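Cestness Residents' Association
Minutes of the May meeting, Thursday, 7.30 pm, upstairs at the Barbieri café
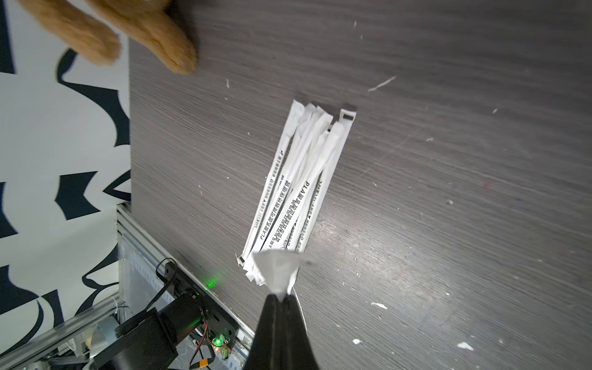
1. Minutes of the last meeting
Agreed, with one correction: the bus shelter was reported as "due to be mended", not "mended". It is still leaking.

2. Parking on Jidholm Road
The council's reply was read out. It says the permit scheme will "ease pressure" on the road. Members asked how, given that 89 permits are to be sold for 38 spaces. The reply does not say. One member felt it was better than nothing; most did not. Chair to write again and ask for the survey the council says it did, and the date it was done.

3. Skenduler
The booking app for the hall has been on trial since winter. The firm's report calls take-up "strong". The hall diary shows 3 bookings made through it, 2 of them by the same dance class, which then rang up to check. The meeting was not persuaded that this is worth a yearly fee. The paper diary stays for now. Skenduler may come and make their case if they wish – ten minutes at most.

4. Summer fair
Date not settled. The offer of a free bouncy castle was discussed and the small print will be read before anyone says yes.

5. Any other business
Street light outside the chemist out again. Reported twice already.

Meeting closed 8.50 pm.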